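Sethi update teaches two arms to plan a T-shirt together

July 30, 2018

I've been poking at Mollix for most of the summer, so I was pretty happy when the Sethi release finally landed on our bench machine (after 2 failed installs, both my fault). Mollix is our planning software for two-arm cloth work, and the big change is that both arms now share one plan. Before, each arm had its own and they traded messages, which was slow and kind of grumpy.
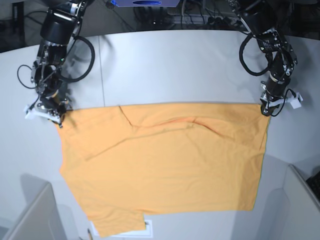 The old planner also treated the grip points as fixed once it had picked them. Sethi checks them again before every move, so if the outline of the cloth has changed, the targets change too. I love this! It cut a whole pile of hand-tuned offsets out of my config file, 68 lines of them, and I don't miss a single one.

Perception got some attention as well. The cloth outline now comes from Berkunis, our segmentation module, and it feeds the planner directly. Wrinkles can still fool it, mostly when a crease runs close to an edge and gets read as a hem.

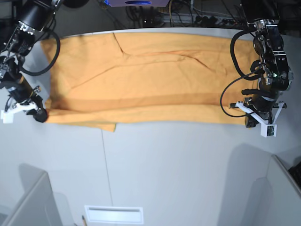
What's new in the tooling

The log viewer, Puvero, can now scrub through both arms on one timeline, with the planner's guesses drawn over the camera view. I went through 257 logged runs with it and found a timing bug I'd been blaming on the cables (sorry, cables).

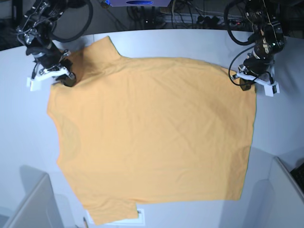
One early tester wrote in to say the shared timeline is great but the viewer still eats too much memory on long logs, and asked for a way to load only the gripper channels. Fair point, and it's on the list for December.

Sleeves are next for me. The outline model handles the body of a shirt far better than the parts that stick out, and I want a separate confidence score for those.

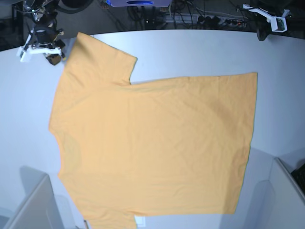 I'm also moving the release-and-retreat motion into its own module, so you can swap it without touching the planner. If you're upgrading, back up your calibration file first, because the installer still overwrites it.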